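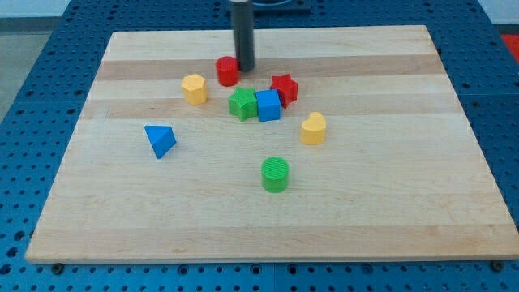
Eight blocks on the maple-look board, cylindrical end effector down beside the red cylinder.

Print this page
E-mail this entry

24 October 2022

Budget day. The equipment request has to be in by December and the form has grown a new section called "Strategic Colour", where you tick green, amber or red according to how badly you want the thing. I ticked red for everything and will be told off in due course.

What we have: one arm, one perforated table, one board, and the printed blocks. The blocks cost us filament and patience. Two of each colour, four colours, and the finish is all over the place - the red cylinder came out smooth on top and the green one you could file your nails on. Fine for pushing. Not fine if we ever want to say anything about friction, so a proper machined set goes on the wish list, under "nice to have", where things go to die.

Quotes so far:

Zova, compliant fingertip kit, $913. Shipping not included and they won't say what shipping is until you've ordered. Rang them twice. The second time I got the hold music for 32 minutes, and I now know it quite well.

Van der Linden, two-finger gripper with its own controller. No price on the website, "contact us for a tailored solution", so I contacted them and they tailored it to somewhere well above our whole allocation. Leaving it on the list anyway so the other items look modest.

Prurneck, spare rods for the existing end effector, $39 each. Buy four. This is the one line I will fight for. Everything we do at the moment depends on a single dark grey stick, and if it gets bent we are a very well-equipped table.

Second table: Toscombe have offered us their old one for $1,000, collect it yourself. Same style of hole grid, they reckon, but they reckoned that about the last one and the bolts didn't fit. Want to measure the pitch myself before any money moves. Also need to work out whether it goes through the door, a question we skipped last time and regretted for most of a morning.

Things I forgot last year and am writing down so I can forget them again:
- bolts. We always run out of bolts.
- a second board, same size. Any change in the surface means redoing the height offset, and I'd like a matched spare in the cupboard.
- cable management, which never gets funded unless you call it safety.
- service contract renewal on the arm. It comes out of a different bucket but the bucket has the same bottom.

On the blocks again. If we get quotes for machined ones, ask for the same shapes we've got now: cylinder, hex prism, star, cube, heart, triangle. The heart is a pain to model and I'd happily drop it, but then none of the old runs compare with the new ones. Keep the heart. Ask whether anodized colours can be matched to the printed ones, mainly the yellow - our thresholds are tuned to that butter shade and I have no wish to tune them again.

Priority order as it stands: rods, fingertip kit, bolts, spare board, table (pending tape measure), machined blocks, tailored solution.

Still to do: chase Zova for a shipping figure in writing, get Toscombe to send the table drawing, find out who signs for anything over the card limit now that the form has changed.

Print | E-mail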